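## 4. Fitting and comparing the finger pads

I wrote this part after swapping pads back and forth for most of May, so it's a bit more opinionated than the mounting section. If you've got your gripper body screwed together and the trigger moves freely, you're ready. If the trigger still sticks, go back to section 3 first, please – no pad on earth will fix that!

There are two pads I keep coming back to. The Griler is the softer one and hugs whatever you pick up. The Moreira is firmer, slides in and out of tight places more easily and (in my hands, anyway) lets go of things more cleanly. Both fit the Pumano hand-held body without any filing.

### What you'll want within reach

- Both sets of pads
- The small hex key that came with the body
- A dry, lint-free cloth
- A cup, a spoon and something squashy (I use a bath sponge)
- A notebook, or the back of an envelope if you're like me

### Fitting a pad

1. Switch the gripper off and open the jaws as wide as they'll go.
2. Loosen the two retaining screws on the jaw. Half a turn each is plenty, and you don't need to take them out. I did once, and spent the rest of the afternoon on my knees with a torch.
3. Pull the old pad straight towards you. Don't twist it.
4. Wipe the seat with the cloth.
5. Push the new pad in until its base sits flat all the way round, then nip up the screws, going from one to the other a little at a time.
6. Close the jaws slowly by hand. The pads should meet along their whole length. If they touch at the tips and gape at the back, one of them isn't home yet.

> **Caution:** Keep your fingers out of the jaws when you switch back on. The controller runs a short homing move straight away and it's brisker than you'd expect.

### Telling the controller what you've fitted

The Clasico controller can't tell one pad from another, so you have to let it know. Open the tool menu, pick your pad and set the grip limit. I leave the Griler at 100 and the Moreira at 200, and only creep up from there if things are slipping. Save, then run the homing move again.

If you skip the saving bit it'll all seem fine until the next restart, when it quietly goes back to whatever you had before. I lost a whole morning's comparison that way and blamed the pads the entire time.

> **Note:** Limits are kept per controller and don't travel with the gripper. If you lend the gripper to the next table along, they'll need to set their own.

### Running a fair comparison

I'm fussy about this because it's so easy to fool yourself. You get better at picking up a cup simply by doing it over and over, and then whichever pad you tried second looks marvellous.

1. Lay out your objects in fixed spots and mark where they go. A mat with a printed grid makes this painless.
2. Do a few warm-up picks that you don't write down.
3. Do 16 picks with the first pad. Note every drop, and every pick where you had to have a second go.
4. Swap pads, change the setting on the controller, and do the same again.
5. Now go back to the first pad and repeat. If your second lot is miles better than your first, you were still learning, so bin the early numbers and start over.

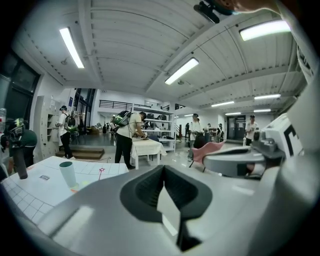
One thing I'd add is to hold the gripper the same way each time. My wrist drops when I get tired, the pad meets the cup at a slant, and suddenly I'm writing grumpy notes about a pad that was perfectly fine before lunch. A short break does more good than another fiddle with the settings.

Watch out for other people's elbows as well, especially if several of you are at it in one room. Agree who's working where before you start swinging grippers about.

### How long do pads last?

My first Griler set managed 1,986 closes before one edge began to lift. I don't know whether that's good or bad, as it's the only set I've kept a proper tally for. The Moreiras are still going and I've stopped counting. Change yours when you see:

- a lifted edge or a split at the rim
- a shiny patch where the grip used to be
- the two pads no longer meeting evenly after you've reseated them

Always change both together – a fresh pad against a tired one pulls everything to one side. Keep the old pair in a bag if there's any life left in them, as they're handy for practice.

Settings for thin objects, spoons included, are in section 5.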